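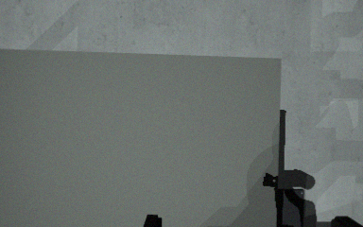
Mavbridge Support Portal
Ticket 3162 -- Protective stop during tray approach, simulated two-arm cell
Submitted by: Ralthorpe site, Automation Engineering
Product: Ñahui motion controller, simulation build
Task file: Drerkirari tray handling
Severity: High
Status: Closed, with follow-up action

Summary of the fault

The site reports that the first arm enters a protective stop during its approach to the tray in the Drerkirari task. The stop is raised by the controller and cannot be cleared from the operator panel. The run must be ended and the scene reloaded before the arm will accept a new command. The second arm holds its position and raises no fault of its own.

The same task file ran to completion in July. The fault was first logged in August, after the site moved to the current controller build. The site has suspended transfer of the task to the physical cell until the cause is known.

Message shown to the operator

Protective stop, arm 1. Wrist clearance below limit. Motion canceled.

Steps to reproduce

1. Load the Drerkirari task file with the standard tray.
2. Confirm that both arms report ready.
3. Start the run in automatic mode at the default speed.
4. Allow the first arm to move to the tray and begin its descent toward the rim.
5. The stop is raised during the final part of the approach, before the command to close the gripper is sent.

The fault does not appear on every run. The site completed 300 runs overnight with the scene reset between each one, and the stop was raised in 18 of them. In every faulted run the wrist was over the front part of the tray, on the side with the yellow bar. Runs in which the arm was sent to the far side of the tray, where the two blocks with orange fittings sit, all finished normally.

Expected behavior

The first arm should complete its approach with the programmed clearance above the tray rim, close on the target and withdraw along the same path. If clearance is lost, the arm should slow, retreat to the last safe point and report a fault that the operator is able to clear.

Checks completed by the site before submission

The tray position was compared with the task file and found to be correct. The base positions of both arms were compared with the cell drawing and found to be correct. The lighting and shadow settings were switched off for one set of runs in order to rule out a problem with the vision step. The fault was still raised, and the settings were restored.

The gripper model was reloaded from the library. No change was seen.
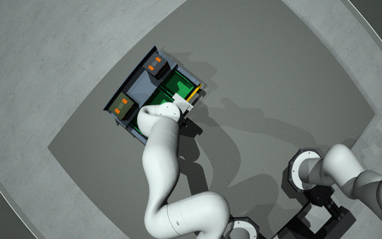 The site then repeated the task with the second arm disabled in software but left in place in the cell. The fault was still raised. With the second arm removed from the cell model entirely, a further set of runs was completed without a stop. The site considers this result significant and asks that it be reviewed first.

First response from Mavbridge Support

Thank you for the detailed report. The ticket has been accepted and assigned to the motion group. Please attach the following items:

The controller log for one faulted run and one normal run.
The collision settings file in use at the time.
The cell model, including the mounting structure under the second arm.

Please do not lower the wrist clearance limit as a temporary measure. The limit is shared with the physical cell. A value changed in simulation may be carried over when the task is transferred, and the arm would then be permitted to travel closer to the tray and to any person working beside it than the site risk assessment allows.

Site update

The requested files have been attached. The clearance limit has not been changed.

The site wishes to add one observation. In the faulted log, the controller reports the nearest object as "fixed structure, group 3." According to the cell drawing, group 3 is the mounting structure for the second arm. That structure is not close to the wrist at the point where the stop is raised, and the operator had assumed that the nearest object would be the tray itself. It is unclear to the site why the distance to the mount should be treated as the lowest reading.

Support analysis

The motion group was able to repeat the fault with the files supplied. The log entry is correct as written, but the shape used in the calculation is wrong. In the current build, the parts of a mounting structure are joined into a single outer shape when the cell is loaded. Open areas between the parts are filled in by this process, and the filled shape is then given a safety margin. In this cell the result extends well beyond the real structure and reaches across the work surface.

On most runs the arm passes outside the enlarged shape. Small differences in the path, which are normal and come from the grasp planner, are enough to bring the wrist inside it. This accounts for the irregular pattern reported by the site -- the paths to the far side of the tray never enter the enlarged area.

A second defect was found during the same review. Once the wrist is inside a fixed shape, the controller cannot calculate a direction in which to retreat. It therefore holds the arm in the protective stop and refuses the operator's request to clear it. This part of the fault would apply to any fixed object and has been given its own record.

Temporary instructions

Open the collision settings and set the joining option for fixed structures to "separate parts." Save the file, reload the cell and confirm that each part of the mount is listed on its own line. Loading time will increase. No other value should be changed.

After the change, the site should repeat the overnight run before making any decision about transfer. If a protective stop is raised again, the run should be left in its stopped state and the log exported before the scene is reloaded, as the reload clears the record of the nearest object.

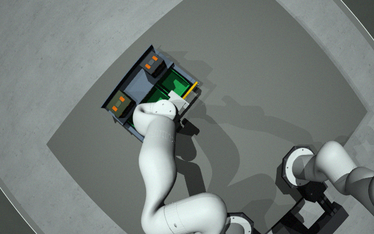
Arnout Maes: The overnight run was repeated with separate parts selected, and no protective stop was raised. I agree that the ticket may be closed for the first defect. I do not agree that the retreat problem should be treated as minor. An operator at the physical cell would have an arm stopped over the tray and no approved way to move it, and our procedure does not permit anyone to reach past the wrist in that condition. Please link the second record to this ticket and notify Ralthorpe when a corrected build is ready for trial.

Closing note from Mavbridge Support

The second record has been linked and raised to High. The site contact has been added to its notification list. The joining option will be set to "separate parts" by default in the next controller build, and a warning will be shown when an older settings file is loaded.

Transfer of the Drerkirari task to the physical cell remains suspended at the request of the site. Replies to this ticket will reopen it.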